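**Ticket 2235: label printer at Urnonside branch drops the last line of every label**

Opened: 2013-01-27
Reported by: Vasylyna Ostapchuk, stockroom
Status: open, workaround in place
Kit: Burneo desktop label printer, USB, shared from the stockroom PC

Reported fault: labels print with the shelf code and item name but no bin number. Started after the roll was changed on Friday. Same result from the stockroom PC and from the front desk.

**First checks**

- Switched off at the wall, left for a few minutes, switched back on. No change.
- Self-test page from the feed button prints in full, all the way to the bottom border.
- Cleared 83 stuck jobs from the queue. Most were copies of the same label sent again and again. Still no bin number afterwards.
- Swapped the USB lead for the one off the scanner. No change, lead put back.

The self-test is built into the printer, so the print head and ribbon are probably fine. I moved on to the driver and the stock template.
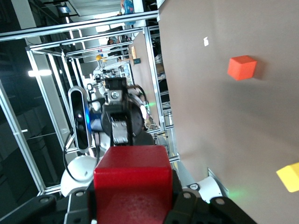
The template in Sarnia was set up for the old long labels and the new roll is shorter. The driver had picked up the new length by itself and the template had not, so the bottom line was being sent to a part of the label that does not exist. For testing I made a dummy item with a short name, "test item A", and a second one, "test item B", so that test labels would not get mixed up with real stock. Both printed without the bin number on the old template. With the height corrected, both printed complete.

**Second problem**

After the template was fixed, the front desk still got the short version. That PC keeps its own copy of the templates in the Patrício folder and only refreshes it at login. Logged out and in again, and the first label came out right. The next one skipped a blank label before printing. Ran the gap calibration twice and it has not skipped since.

Printed a batch of 200 as a soak test. All have the bin number. The last 7 are slightly low on the label but readable.

**Still to do**

- Find out why the batch drifts towards the end. Try a fresh roll first.
- Delete the old long template once the returns desk confirms they don't use it.
- Remove the two dummy items before the next stock count.

Workaround until then: print in small batches and press feed once between them. Vasylyna has the instructions taped inside the cupboard door.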